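Chapter 4
Keeping Records in the Client's Home

Most home care aides work alone. There is no nurse's station down the hall, and the person on the next shift may arrive an hour after you leave. The written record is how one aide tells another what happened. It is also what the supervisor reads before changing a care plan, and what a family member may ask to see.

In this chapter you will learn what belongs in a daily visit note, how to record meals and fluids, how to correct an error, and when a written note is not enough and you must call the office.

Consider the case of Mr. Calimlim, age 74, who lives by himself and has visits 2 times a day. In July his morning aide wrote "ate well" on most of her notes. His evening aide wrote "not hungry" on most of hers. Both statements were true. Neither one gave the supervisor enough to work with, and it took more than 60 notes before anyone laid the two sets side by side and compared them. 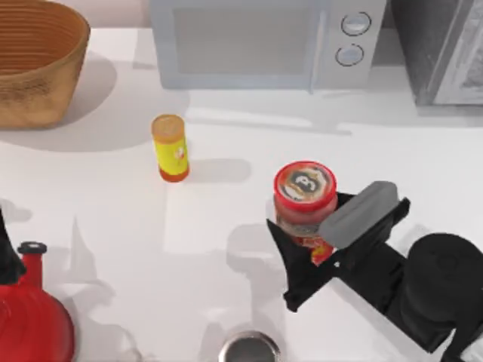
A useful meal entry states what was offered, how much was eaten, and the time. "Half a bowl of oatmeal, all of the juice, 8:15" can be compared with the next day's entry. "Ate well" can't. The same rule applies to fluids, sleep, walking, and mood. Write what you saw or heard. If the client told you something, put it in the client's own words and use quotation marks.

Write the note before you leave the home. Aides who wait until the end of the day tend to mix up visits - this is the most common source of errors in agency records. If you do make an error, draw one line through it, write the correction next to it, and add your initials. Do not use correction fluid.

Some changes can't wait for the next reader. A fall, a new confusion about time or place, or a refused medicine must be reported by phone first and written down second. Section 4.1 begins with the parts of the visit note.

Text by Cherry Mae Quiambao. Copyright Remville Learning. All rights reserved. Contact us | Back to top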